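4.2 Routine Cleaning of the Bathtub and Basin

Read this section in full before cleaning a Burnari bathroom suite. Allow 33 minutes for the complete procedure.

CAUTION: Do not mix cleaning products. Keep the window or door open while spraying.

1. Remove personal items from the rim of the bathtub.
2. Dilute 70 ml of Grorulow concentrate in 1000 ml of cold water and fill a trigger spray bottle. Label the bottle.
3. Hold the bottle upright at the rim of the bathtub. A translucent bottle, such as the pink one with the teal-blue trigger shown, allows the level to be checked during use. 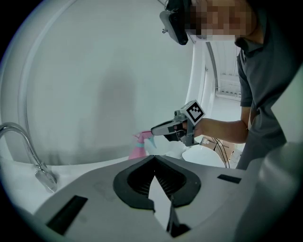
4. Spray the inside walls from the top down, then the raised lip. Leave for 2 minutes.
5. Rinse with the faucet and wipe the chrome with a soft cloth.

Basin, Faucet and Drain 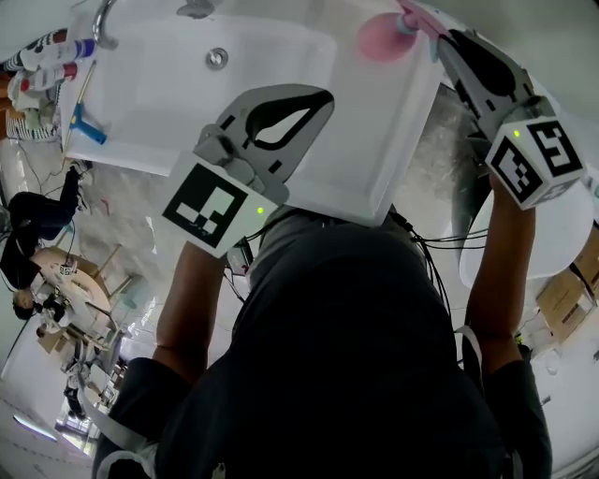
Photo: Henk Kramer / Bivance

6. Clear the rectangular basin. If a suction cup is attached, as with the pink cup on the light blue stem, lift its edge with a fingertip to release it. Do not pull on the stem.
7. Clean the base of the curved faucet and the small round drain with a damp cloth. Abrasive pads will damage the chrome.
8. Close all bottles and return them to storage.

NOTE: Report chips or cracks in the white surface to Ogunleye Customer Service before the next cleaning. See Section 4.3 for limescale.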